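Hedegaard No. 4 Solid Perfume, 15 g tin

Reviewed by Dörte Kuhlmann
Sep 24, 2022

Hedegaard sells four solid perfumes under the Plilach line. No. 4 is the driest of them: vetiver, cedar, black pepper and a small amount of bergamot. The base is beeswax and jojoba oil. There is no alcohol, so it can be worn on skin that reacts to sprays, although the label still lists limonene and linalool and anyone sensitive to those should test a patch first.

I wore it through most of August, on wrists and collarbone, one application each morning. The bergamot is gone in ten minutes. Pepper holds for the first hour, then the vetiver takes over and stays close to the skin until early afternoon. Projection is low. A person at the next desk will not notice it — a person leaning over your keyboard will.

Texture is firm at room temperature. A fingertip needs several seconds of contact before the wax gives, and in a cool bathroom it can feel gritty for the first pass. Left in a warm car the surface went soft and set again with a slight dip in the middle. The scent did not change.

The tin has a screw lid with a coarse thread. It stayed shut in a bag, but wax collects in the grooves and has to be wiped out with a tissue every week or so. A slide lid, as on the Nurby tins, is easier to open with one hand and worse at staying closed.

Batch 1066 was the one tested. An older tin from batch 284 smells a little sweeter, with less pepper at the start. Hedegaard does not print a production date, only the batch number, and I would like to see that changed.

Compared with Binthorpe's vetiver balm, No. 4 is less smoky and lasts two hours longer on me. The Binthorpe spreads better and leaves less shine.

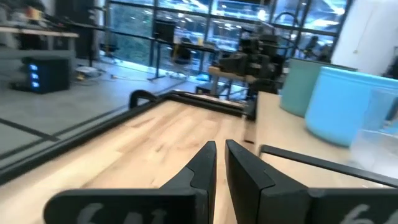 Shine is the main complaint I have left. On bare skin it takes five minutes to sink in, and on a shirt collar it leaves a faint grease mark that needs dish soap before the wash. Apply it before dressing and let it settle. I will buy the tin again, and skip the matching hand cream.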